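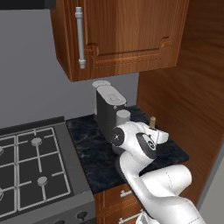 4. Geflochtene Schnur auf die Stationärrolle bringen

So, jetzt wird gewickelt. Ich gehe davon aus, dass du die Rolle nach Abschnitt 3 gereinigt und die Spule abgenommen hast. Ich selbst mache das am liebsten im August, wenn an der Flarnberg tagsüber eh nichts beißt. Meine Beispielrolle ist die Cowie in der kleinen Größe, bei der Trososmont läuft alles genauso, nur sitzt der Schnurclip auf der anderen Seite.

4.1 Klebe einen kurzen Streifen Gewebeband quer auf den nackten Spulenkern. Geflecht hat auf glattem Metall keinen Halt und dreht sonst beim ersten ordentlichen Fisch komplett durch (ist mir passiert, mit Zuschauern auf dem Steg!).

4.2 Wickle zuerst eine Lage Mono als Unterfütterung auf. Wie viel, hängt von deiner Spule ab. Bei mir sind es 17 Meter, dann passt es mit der dünnen Hauptschnur ziemlich genau.

4.3 Verbinde Mono und Geflecht mit einem doppelten Grinner. Vier Windungen auf der Monoseite, sieben auf der geflochtenen. Knoten anfeuchten, langsam zuziehen, Enden knapp abschneiden.

Hinweis: Hartmut Weidemann hat mir nach der ersten Fassung dieser Anleitung geschrieben, er nehme hier lieber den Albright. Geht auch, trägt halt etwas mehr auf.

4.4 Setz die Spule wieder auf, dreh die Bremse fest zu und fädle die Schnur von der Vorratsspule durch den untersten Rutenring. Dann erst den Bügel schließen. Ich vergesse das jedes zweite Mal und fange fluchend wieder von vorn an.

4.5 Lass die Schnur beim Aufspulen durch ein feuchtes Tuch laufen und halte ordentlich Spannung drauf.

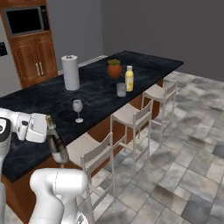
Achtung: Bitte nie mit bloßen Fingern bremsen! Geflecht schneidet schneller, als man gucken kann, vor allem wenn man mal eben zügig kurbelt. Ein alter Lederhandschuh reicht völlig.

4.6 Kurble gleichmäßig, bis zum Spulenrand noch ein bis zwei Millimeter fehlen. Mehr bitte nicht, sonst springen dir beim Wurf ganze Klänge herunter, und so eine Perücke kriegst du im Dunkeln nicht mehr auf.

4.7 Schau dir das Wickelbild von der Seite an. Läuft die Schnur vorne dicker auf als hinten, nimm eine der dünnen Unterlegscheiben aus dem Tütchen und leg sie unter die Spule. Bei der Cowie habe ich eine gebraucht, bei der Trososmont gar keine.

4.8 Bremse wieder lösen! Und zwar sofort, die Bremsscheiben mögen es nicht, wenn sie den Winter über zusammengepresst im Keller liegen.

Noch was zur Vorratsspule: Eilidh Jardine und ich teilen uns meistens eine große von Grinstead mit 1.000 Metern. Da lohnt es sich, die verbrauchte Länge gleich mit Filzstift auf den Rand zu schreiben. Den Rest lichtgeschützt lagern, am besten im Originalkarton.

Weiter geht es mit dem Einstellen der Bremse in Abschnitt 5. Dafür brauchst du eine Federwaage und die fertig montierte Rute.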